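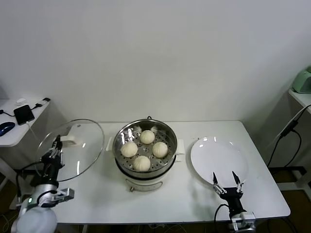 Moving off the old camera

2025-05-03

I sold my DSLR last month and bought a Bondura mirrorless body. I had put it off for a long time. The old camera still worked, the lenses were paid for, and most of what I shoot ends up on a web page where you could not tell one from the other. What changed my mind was video. I do more of it every year, and the old body lost focus whenever anyone walked toward it.

I looked at three bodies. The Coelho had the best screen and the nicest grip, but it gets hot on long clips and the menus are a mess. The Grosta was the cheapest and takes the same batteries as my old one, which was tempting. It only has a single card slot though, and I have lost a card once and don't want to go through that again. The Bondura was in the middle on price and did most things well enough. I bought it used with a kit zoom. The shop took my old body and two lenses in trade, and I paid $400 on top of that.

The first week was mostly settings. I turned off the beeps, moved ISO to the rear dial and set the second slot to record a copy of everything. I also turned off the feature that switches to the viewfinder when something comes near it. If you shoot from the waist with the screen tilted out, your own jacket sets it off and the screen goes black.

Autofocus is the big difference. The old camera got maybe half of my moving shots sharp. With this one I mostly delete frames for other reasons. It is less sure of itself with plain surfaces. Point it at a white wall and it goes back and forth for a while and then gives up. I now switch to manual for anything on a tripod, which I should have been doing anyway.

Battery life is worse, as everybody says. I used to take one battery for a weekend. Now I carry 3 and charge them all the night before. The charger from Jultholm does two at a time and has a small display with the percentage on it. It came with a very short cable, so it lives on the floor next to the outlet.

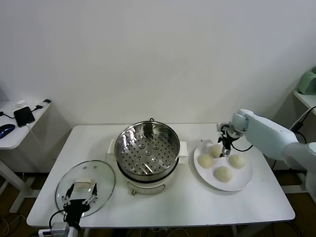

The other thing I had to relearn was white balance. My old body ran warm indoors and I had gotten used to correcting it the same way every time. The Bondura runs slightly green under LED bulbs, and my old presets made that worse. I threw them out and started again with a gray card. It takes a minute to set at the start of a session, and after that I can apply it to the whole batch.

Lenses are where the money goes. I kept my old 70mm macro and use it with an adapter. It focuses slowly that way and makes a grinding noise, so it is no good for video with sound. For stills on a tripod it is as sharp as it ever was. I would like a small, bright normal lens next, but the one I want goes up and down in price a lot and I am going to wait until August to see if it drops.

A few small complaints. The strap lugs are the metal ring kind and they rattle, and you can hear it on the built-in mic. I took them off and tied on cord loops. The door over the ports is stiff rubber and does not stay out of the way when a cable is plugged in. The record button is right next to the power switch, so I have several 5 second clips of my shoes.

Files are bigger too. My old drive filled up within two weeks of the switch, and I spent an evening going through folders I had not opened in years. I kept more than I meant to. For now the raw files go on one drive and the finished ones on another, and I clear the cards only after both copies have been checked.

I still miss the optical viewfinder - it was nice to look through the camera without switching it on. Other than that I don't reach for the old one. Next up is a proper microphone, and I have not started reading about those yet. If you use one that mounts on top and runs off the camera's power, leave a comment and tell me how the sound is outdoors.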